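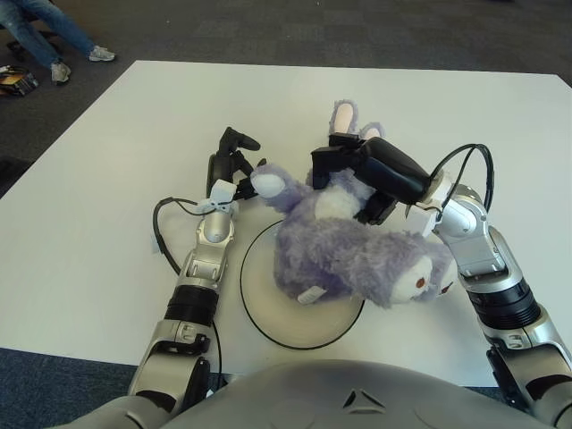
So I spent the afternoon at the Orkier open day in Erkville and I've come home with far too many thoughts and a free pen, so forgive me, this is going to be a long one. Tea's made. Off we go (1)

I only knew it was on because my neighbour's lad had a spare ticket and a dentist's appointment. I'd walked past the building for years and assumed it was something to do with carpets. Small groups, seven of us in ours, and a very nice man called Ultan Lynch on the door who apologised for the lift before anyone had even tried it.

First stop was a talk, which I'll admit I was dreading, but it was short and the chairs were good. Nelly Londoño runs the handling team and she's one of those people who gets happier the harder the question is. She told us metal parts and boxes are the easy end of the job, and that what keeps her awake is anything soft.

Then through to the robots! I had expected a great arm behind a cage, like the ones on the news putting car doors on. This one has a body and two arms with proper hands on the ends, black fingers and all, and it works at a plain white table. And what was it working on? A purple cuddly toy. Long shaggy fur, pink and white ears, a white tummy. I was completely charmed.

The toy was lying on its side on a round white base, with one hand clamped down on it just below the ears and the other open beside a paw. I stood there thinking of every vet I've ever taken a cat to. Same hold exactly, firm at the top and careful with the feet.

I asked Nelly why fur was so awkward and she lit up. When you or I pick up a teddy we squeeze until we feel the middle of it, and we don't know we're doing it. A robot looking at long fur sees an outline that isn't really where the toy is, so the fingers have to close through all that fluff before there's anything to hold. And then the whole thing changes shape and you start again.

The job they set it was to turn the toy over and sit it up. We watched five goes. It managed two of them, and both times our whole group cheered as if somebody had scored at Wembley. On one of the others it got very nearly upright and then slowly folded forwards onto its nose — a lady near me said "oh, sweetheart" out loud and I'm still not sure which of them she meant.

What I liked was how relaxed they all were about the misses. Nelly wrote each one down and told us what she thought had gone wrong, in ordinary words. Mostly the second hand arriving a bit late, she reckoned. I've sat through product launches where you'd think nothing had ever been dropped by anyone.

A chap in our group asked the jobs question, and I was glad he did, because I'd been too polite. Ultan answered that one. He used to pack returns in a warehouse himself and he said he wouldn't wish the night shift on anybody, but he also said he couldn't promise what a firm would do with a machine once they'd bought it. I thought that was a fair answer, if not a cheering one.

Somebody else wanted to know about folding laundry (of course they did, I'd have asked if they hadn't). There's a separate project for cloth, called Cotitz, but it wasn't running today. I have put my name down to hear about it and I have a pile of fitted sheets ready and waiting.

Practical bits for anyone local. There's another open day in January, they take groups at 6 in the evening as well as after lunch, and the way in is round the back on Reisinger Street, past the bike racks. Wear something warm, the demo room is chilly. Biscuits were excellent, the coffee less so.

Oh, and several of you have asked already — no, the toy hasn't got a name. I did ask. Nelly says they go through a lot of them and it's easier that way. I've been calling it Maureen in my head since about ten past three, so if anyone's going in January, do give Maureen my love (end, I promise!)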